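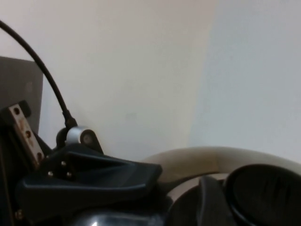

Can an operator reach in to straighten the lid while the arm is paused?
A program pause is not enough. The arm has to be in protective stop, with the pendant in the hand of the person reaching in, before anyone's hands go past the edge of the mat.

Ticket 1960
Site: Istthorpe, bench cell 10
Opened: 3 April 2024
Opened by: Zachary Lemieux
Assigned to: Diane Thibodeau, Trirkis support
Category: Working rules / operator access
Priority: Normal
Status: Closed, with one item carried over

Original report (Lemieux)
We run the pot and lid task on bench cell 10. Steel pot, domed steel lid, black lid holder, gridded mat. The arm takes the lid by its knob. Now and then the lid sits crooked in the wire part of the holder and the grasp is poor. Operators have been pressing pause on the Kodgate screen, putting a hand in, straightening the lid and pressing resume. Our rule sheet says "stop the robot before entering". Two people on the same shift read that differently. Please say which reading is correct and whether the sheet needs changing.

Reply 1 (Thibodeau)
Thanks. Please send the rule sheet as it hangs at the cell, and the Kodgate log for any run where someone reached in. I also need to know how long the pause was held and whether the gripper was closed on the knob at the time. For now, treat pause as "arm may move" and use the stop button on the pendant.

Reply 2 (Lemieux)
Sheet and logs attached. Longest pause in the logs is more than 90 seconds. The gripper state is in the second column. In some of the runs it was closed. Operators have been told to use the stop button until this is settled.

Reply 3 (Thibodeau)
I have read the logs. Findings so far:

Pause in Kodgate holds the program at the current line. Drives stay on. Any client with control of the session can resume, including the desk PC at the other end of the room. The person with a hand in the cell has no say in that.
The run with the longest pause was resumed from the desk PC. The log gives the client name but not the user.
Rule 29 on your sheet ("stop the robot before entering") doesn't define stop. It needs to.

Was anybody touched or startled in that run? If so it goes through your site's incident form as well as this ticket.
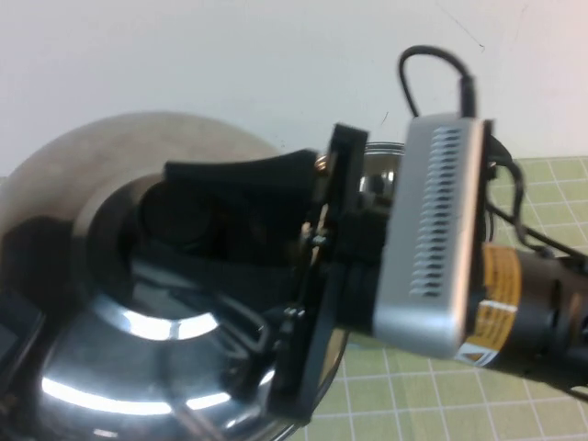

Reply 4 (Lemieux)
Asked the shift. No contact in that run, and the operator had already stepped back. I have put in a near miss form all the same.

Second question while this is open. One operator says that when the gripper is closed on the knob it is safer to leave it closed and work around it, because opening it could drop the lid. Another opens it first every time. The sheet says nothing.

Reply 5 (Thibodeau)
Filing the form was right.

On the gripper: if the lid is clear of the holder, leave the gripper closed, jog the arm at reduced speed until the lid is resting on something, open, retract, then stop. If the lid is already resting in the holder, open, retract and stop. Do not put fingers between the gripper and the lid in either case. The lid is polished, and reflections in it make the lower finger hard to pick out, so don't judge the gap by eye from the front. Read the gripper position on the pendant.

If the arm can't be jogged, stop it and call the shift lead. Don't pull on the lid.

Proposed wording for rule 29:

Before any part of your body passes the edge of the mat:
Retract the arm if it can be moved.
Press the stop button on the pendant and check that the pendant shows the protective stop.
Take the pendant with you and keep it in your hand.
Take control of the session away from the desk PC.
Do the work. Step back behind the edge of the mat.
Look at the lid and the holder, then reset and resume from the pendant only.

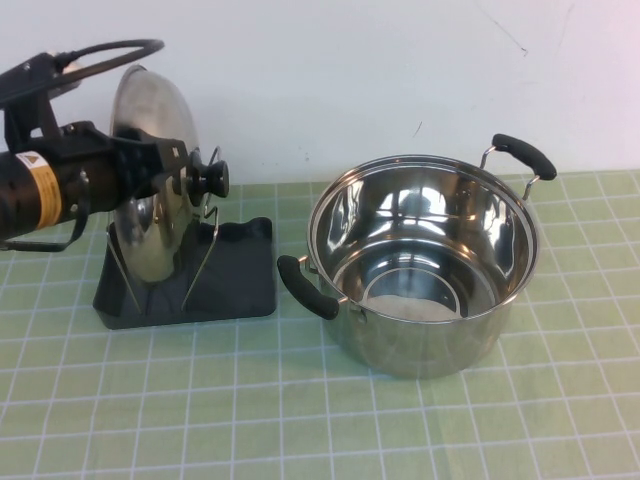 Reply 6 (Lemieux)
Tried the wording with both shifts. Two comments.

"Take control of the session away from the desk PC" was not clear to everyone. In Kodgate the button is called Local Only. Can we use that name?

Left-handed operators asked which hand the pendant should be in. I said it doesn't matter as long as it is not put down.

Reply 7 (Thibodeau)
Agreed on both. Use "Press Local Only on the pendant and check the desk PC shows View". Leave out which hand.

Two additions for the start-of-shift check, unrelated to the original question but the sheet doesn't cover them:

Cables at the wrist. Move the wrist through its working range at reduced speed and watch the loop. It must not catch on the camera, the holder or a pot handle.
Warning label on the arm. It must be in place and not peeling. If the print can't be read from where the operator stands, order another and note it in the cell book.

Reply 8 (Lemieux)
Both added. New sheet printed and put up, old one taken down. Shift leads have signed. Fraser have the same task on their bench and asked for a copy, so I sent them ours with the cell number removed.

Closing note (Thibodeau)
Cause: rule 29 did not define "stop", and remote resume was possible while the cell was being accessed.
Action: rule reworded, Local Only step added, gripper instructions added, shift check extended.
Carried over: request to the Kodgate team to record the user name as well as the client name on resume. Due for review in May under a separate ticket. Until then, the desk PC is to stay in View whenever cell 10 is staffed.
Ticket closed with the reporter's agreement.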